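The woman who runs the secondhand kitchen shop in Umcombe did not want her name used, on the grounds that her sister reads this page and would have opinions. She has been selling other people's pots for 17 years. Before that she sold insurance, a job she describes as "the same conversations, with fewer lids."

I asked what people bring in most. Bread machines, she said, and she said it the way a doctor says knees. "January is gym people. February is bread machines. They carry them in like a sick dog and ask if I'll give it a good home." She pays five dollars for one, mostly out of pity, and has sold a few of them three times over.

What does move is the plain stuff. Skillets go the morning they arrive. Wooden spoons go by the handful, usually to people who came in for something else. She has a theory that everyone owns one good spoon and lives in fear for it. "You ask a man about his car, he'll tell you what he paid. Ask him about his spoon and he tells you about his grandmother."

Her own favorite came out of a box lot at the Gristgate auction, under a fondue set she still hasn't sold. She stirs with it, tastes with it and has twice used it to get a ring out from behind the radiator. Does she oil it? "When I remember. I've been told monthly. I've been told a lot of things."

On the subject of new kitchenware she is brief. A store over in Gisness has a garlic press in the window for $113, and she has driven past it more than once to make sure. "For that money it should peel it, too, and apologize for the smell."

We were interrupted by a customer with a question about a stockpot, who left with the stockpot and a cake stand. I asked whether she ever talks anyone out of buying. She thought about it for longer than I expected. "Melon ballers," she said. "I tell them to go home and use a teaspoon. Then they buy two."
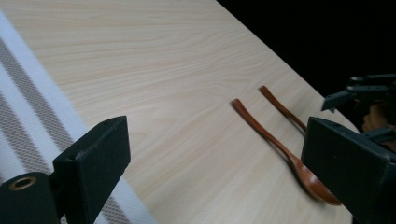

A reader in Gudeta writes that a teaspoon makes a terrible melon ball, that she has tried it, and that she would like to know whether the fondue set is still available.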